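Two-arm table, Jundlow: the cable fault

By Siiri Avotiņš
July 2023
14 shares | 6 comments

Many of you asked to see the table after you read our short notice about the right arm. I put here a small gallery, with some words before and after about what went wrong.

The work on this table is simple to explain. The two arms take toy fruit and put it in a white basket, and we keep a record of every try. We call the setup Fludilik, after the old name of our program, and it has been running at our Jundlow site since January. Up to the fault we had logged 400 tries. Of these, 293 went to the end without a person touching the stop button, and we were quite happy with this number.

At try 257 the log shows the first sign, but we did not read it properly. The right gripper reported that it was closed when it was still open by a few millimetres. Edgars Koppel reset it, the arm carried on, and we wrote one line in the book: "gripper position, reset". The same line comes back 11 more times. Each time it was a different person on shift, so each of us believed it was a small thing.

Then one afternoon the gripper lost its signal completely while the arm was moving down. The arm did not know where its fingers were and it continued with the old value. It pressed on the rim of the basket until the force limit stopped it. The basket bent and came back to its shape. No one was hurt – all hands were outside the rails, as the rule says – but I would not like to see it a second time.

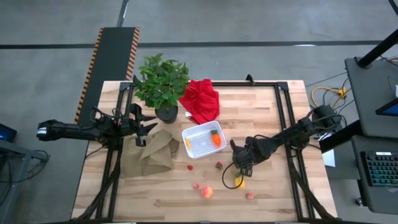
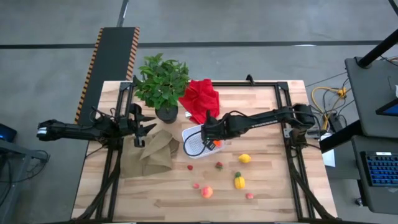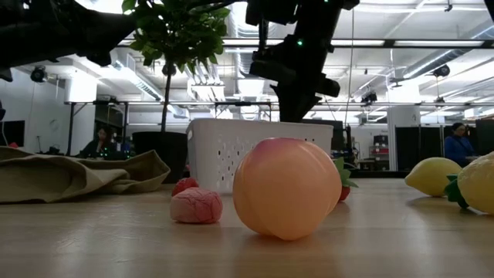

Fludilik table, Jundlow. Both arms, the white basket and the toy fruit appear in all three views; the loop of cable at the right gripper is easiest to see in the first two.

The cause was in the cable to the right gripper. When we opened the connector at the wrist, two of the wires were worn nearly through, just behind the plug. The cable was free to swing, and on every reach over the basket it bent at the same point. Posari, who made the cable set for us, looked at our photos and agreed that the bend was tighter than it should be. They sent a new one with a longer sleeve.

What we changed after the fault:

The new cable has a clamp before the wrist, so the plug does not carry the pull.

If the gripper signal is lost or does not make sense, both arms stop. Before, only a warning came on the screen.

A reset must now be written with the try number, and after the second reset of the same kind we stop and look inside.

Stubbs, our sister site, has the same arms and checked theirs the same week. They found one cable with early wear, on the left side, and replaced it too.

Since the repair we have done 79 tries with no gripper message. This is too few to say the problem is gone – the first sign came only at 257 – so we will open the connector again when we reach that number. I will add the result to this page.

Edgars asks me to mention that the old cable is in the grey drawer, if someone from the other sites wants to see the wear.

6 comments | Share this gallery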